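Redar Pottery open day

Got to Redar just after ten on Sunday and the car park was already a field. Literally a field, they'd opened up the one next door (wellies would have been wise). Entry was free, but I paid 20 pounds for the kiln tour and I'd happily do it again!

Our guide was Anathi Van Wyk, who has been glazing there since she left school and talks faster than I can write. The works started out as a brick yard, and the old drying shed, which they all call Gundeck, still has the rails in the floor where the carts ran. It's freezing in there. We stood about for ages while she explained clay bodies, and I'll admit I followed maybe half of it – something about grog, and something about a seam of clay that ran out and had to be replaced with stuff from Plendar.

The big kiln was the bit I'd come for. It holds 775 pieces when it's packed properly and takes most of two days to cool. A boy in our group asked what happens if you open it early and Anathi just mimed an explosion.

After that it was tea and a very good cheese scone, then the seconds shop, where I lost all self-control. Jugs, egg cups, a butter dish with a wonky lid. I went back twice for the dark glazes. 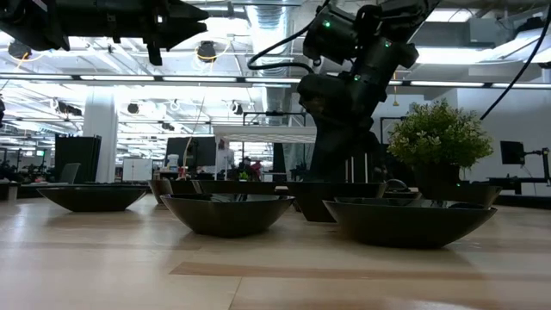 Dark bowls, the three at the front all slightly different shapes.

They do it again in October, with raku in the yard if it stays dry. Parking is on the left past the chapel, and bring cash for the scones.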